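Borkon table

The Borkon table is a type of low wooden work table associated with the town of Brustitz, where it has been made in small workshops for several generations. It is distinguished by a raised board set along one side of the top, known locally as the step, and by the use of pale, unstained wood.

Name

The name is taken from Borkon, the district of Brustitz in which most of the early workshops stood. Older price lists use the term "step table," and the two names were applied to the same article until the Moriarty workshop began to stamp its pieces with the district name.

Construction

The main surface is built from wide boards chosen for their figure. Makers favor boards sawn so that the growth rings appear as long curves and arches, and the pieces are laid out before gluing so that the lines run on across the joints. The finish is clear oil or wax. Stain is not used.

The step is cut from the same stock as the top and fixed from underneath. It keeps tools and small parts off the working area. Many examples have a round hole bored in the step to take a lamp post or a peg — the diameter varies from one workshop to another, and replacement fittings are seldom interchangeable.

Production

The Moriarty workshop is the best documented of the producers. Its order books, which begin in April of the first year of trading, list 918 tables, with more than 1000 further entries for repairs and refinishing. A smaller maker, Nindico, produced a narrow version for schools. Its tables were numbered in a single series, the highest known number being 1314.

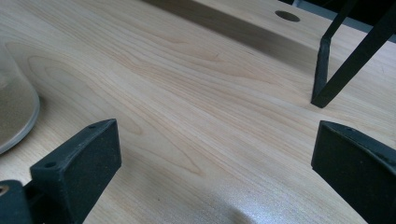 Pale wooden top with curved grain; the raised board has a round hole in its upper face.

Study and collection

The first survey of the type was prepared by Janaína Prado, who divided the tables into three groups according to the height of the step. Her classification remains in general use, although later writers have questioned the dating of the second group. Surviving tables are found mainly in private homes in and near Brustitz.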